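Does a basket really make you tidy?

Grown-ups love to say it. "Put it in the basket!" And then, hey presto, the room is tidy. Or is it? Before you believe that, it is worth asking what a basket really does. Where did the mess go? Did it go anywhere at all?

Let's try to find out. You will need a basket, a pile of things from around the house (ask first, and leave out anything glass, sharp or marked with a warning sign) and somebody with a watch.

What is a basket for?

A basket is a container with an open top. People have made them for thousands of years, first from grass, reeds and thin branches, which they wove over and under each other. Plenty of baskets are still woven. Many others are plastic, made by squeezing hot, soft plastic into a mould and letting it set hard.

Lots of plastic baskets have slots in the sides. Ask why, and somebody will tell you it is "to let the air in". That is true for onions and wet swimming things. Does a tin of beans need air? I don't think so. The slots also mean less plastic is used, so the basket is lighter and cheaper to make. You can peep through them too, so you have some chance of spotting what is at the bottom.

The trouble with shapes

Now for packing. Shop labels sometimes tell you how much a box or basket holds, in litres. A litre is the space taken up by a big carton of milk. Be suspicious of that number. It would be right if you filled the thing with water, and you can't fill a slotted basket with water (try it in the bath if you doubt me).

Real things have awkward shapes. Boxes sit flat against each other and waste hardly any space. Cans are round, so there are always gaps between them, however hard you push. Bottles are worse, as many of them get thinner at the neck. Crumply bags are the odd ones out. They squash, so they can fill a gap that nothing else will fit, but they spring up again when you let go.

That is why a basket can look full when a good part of it is air.

Stand up or lie down?

Most people will tell you that bottles must stand up. Must they? A bottle with a tight lid can lie down perfectly well, and in a low basket it may fit better that way. A bottle with a loose lid is another matter. Check the lid yourself, and don't take anybody's word for it. My aunt's word cost me a pair of socks and most of a bottle of shampoo.

Tins and tubs can stand, lie or lean. Leaning is usually a sign that something was put in last and there wasn't a proper space left for it.

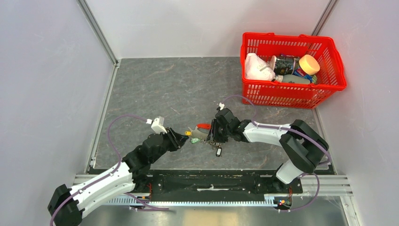 A red basket with a mixed load. The bottle lies along the front, and the tub with the pale yellow lid is tilted.

Look at the small blue package, partly hidden under the tub. Would you have noticed it if you were in a hurry? Hiding things is what baskets do best, and it is my main complaint about them.

Test it yourself

Choose ten things and put them in your basket any old how. Ask your helper to name one of them, and see how long it takes you to get it out. Give yourself 60 seconds at most.

Now tip everything out gently and pack again. Put heavy things at the bottom, flat things against the sides and squashy things in last. Try the same test. Were you faster? You might not be! A very neat basket can be slower, as everything has to come out before you reach the bottom layer. If that happens, write it down. A result you didn't expect still counts.

Then try it with only five things. I would bet on five – but I have been wrong before, so check.

Words to know

Mould: a hollow shape that soft plastic is pushed into.
Litre: a measure of how much space something fills.
Woven: made by crossing strips over and under each other.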